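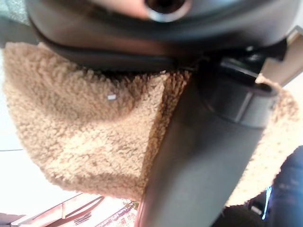 **Thread: Fleece pile in the finger clamps, and the rest of my plush cell upkeep**

**fikri_chin**

Third month of running soft stuff through the cell and I love it more every week, so this is going to be long. Sorry in advance!

Quick background for anyone who missed my build thread. It's the Brolley cell: one seated humanoid doing two-handed holds, one white arm next to it, round glass table out front, all on carpet. We handle teddy bears and sherpa fleece. No metal parts, no boxes, nothing with a nice hard edge.

The problem is lint. Curly pile sheds way more than I planned for, and it collects where the gripper finger goes up into its clamp. By the end of a session there can be a little felt washer in there. The finger still moves, but it stops coming back to the same spot, and my home check starts drifting. On the worst day I had it off by 5 mm at the tip.

Current routine:

- Power down, fingers open.
- Soft brush along the finger, always away from the housing.
- Masking tape folded sticky side out, dabbed into the notch of the clamp.
- Re-run the home check.
- Every 27 hours of run time, clamp comes off completely and gets wiped.

It works, but it's slow. Who else is running fuzzy material and what do you do?

**skundton_dave**

Compressed air. Ten seconds and you're done.

**faizalnair**

Please don't. I did the air thing for most of August and all it does is drive the short fibers up past the lip of the housing, where you can't reach them with anything. I ended up pulling the whole shell. There was a mat in there you could have knitted with.

Vacuum with a small crevice nozzle, brush in the other hand. Same speed as air and the fluff leaves the building.

**skundton_dave**

I've had no trouble with air, but I go across the gap, never into it, and at low pressure. Maybe my fabric is shorter. What's your pile length, Fikri?

**fikri_chin**

The sherpa is the long one, the bears are shorter and much better behaved. Vacuum sounds great, trying it tonight.

Second topic, cables, as I know somebody is going to bring them up. I re-dressed the left arm this week.

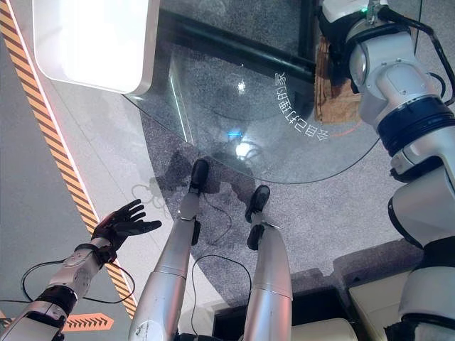
I left a generous loop under the wrist on purpose. My first version had it tied down every few inches and looked fantastic, very tidy, and then the arm went to full reach with the palm down and I heard the tie nearest the wrist go *tick*. It hadn't snapped, but it was pulling on the connector. So now I drive the arm to its farthest pose first, let the cable find its own length, then add a bit and tie only at the forearm.

The floor side isn't finished. I still need to sort the stretch that goes under the legs.

**groretti_bench**

Nice build, but I'm going to disagree on the loop. A hanging loop will find something to hook on sooner or later, and with a second arm working that close I'd worry about it every single cycle. Use a retractor, or sleeve it and put the slack up at the shoulder.

**fikri_chin**

I get it, but a retractor means constant pull on the wrist, and with plush I'm working at very light grip. I could see the extra load in the readings when I tested one. Shoulder slack I like a lot! Hadn't thought of that.

**faizalnair**

Team loop here, with one condition: check it at both ends of travel AND with the elbow tucked in. Tucked in is where a long loop drops lowest. Mine got itself under a foot once and I only caught it on the slow run.

The floor cables are what I'd fix first. Carpet hides black cable well, and you'll roll a chair over it eventually. Flat cover strip, run straight out the back.

**nasution_k**

Can we talk about the glass table? I ran a glass top for a while and the reflections drove me up the wall. Every light panel in the room showed up as a bright blob, and vision kept deciding the blob was an object. I put a matte gray mat on it and the problem was gone the same day.

**fikri_chin**

You're right about the glare, and I've got it too, some bluish glints as well as the big white stuff. For the holds it doesn't matter much, as the bear is up off the table the whole time and I'm closing on contact.
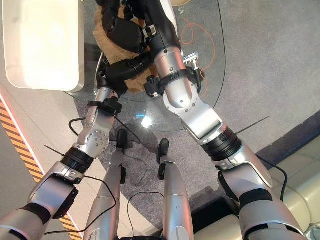 What matters more there is the order. Left hand takes the lower part of the bear first and stops. Then the right forearm comes over the top and presses. If both close together, the bear squirts out toward the table every time (very funny once). I've got a 600 ms pause between the two moves, and I step the press up in small amounts until the fur stops shifting.

Wrist rings get looked at before each session as well. Fur gets into the ribs, and I want to see the antenna wires sticking out free on both sides, with no fluff wound around the base.

**nasution_k**

OK, for holds in the air I'll give you that. The minute you start picking off the surface, get a mat.

**skundton_dave**

600 seems long. I'd be at half that.

**fikri_chin**

Tried it! Fine on a firm bear, bad on a floppy one. The stuffing needs a moment to settle after the first hand closes. I'd rather have one number that works for both.

**groretti_bench**

What are you checking the clamp screws to after those full cleanings? Taking a plastic clamp on and off that often would make me nervous about the threads.

**fikri_chin**

By hand with a short key, same feel each time, then a paint mark across the head so I can spot one backing out. I've had it apart 9 times and the threads still feel good. I do have a spare clamp in the drawer, and I'll swap it at the first hint of slop.

**faizalnair**

Start the screw backward until it drops into the old thread, then turn it in. Saved me a lot of clamps.

**fikri_chin**

Doing that from now on, thank you.

Update from later the same night: vacuum plus brush is a big win. The notch came out clean on the first pass and the home check repeated fine. I left a scrap of tape in the kit for the stubborn bits right under the lip. Cable slack moves to the shoulder next, and I'll post the tie points once I've run it through the tucked pose.

**skundton_dave**

Which nozzle did you use? Mine are all too fat for that gap.

**fikri_chin**

The skinny one from a keyboard cleaning set, pushed into the regular hose with a wrap of tape. Ugly, but it fits.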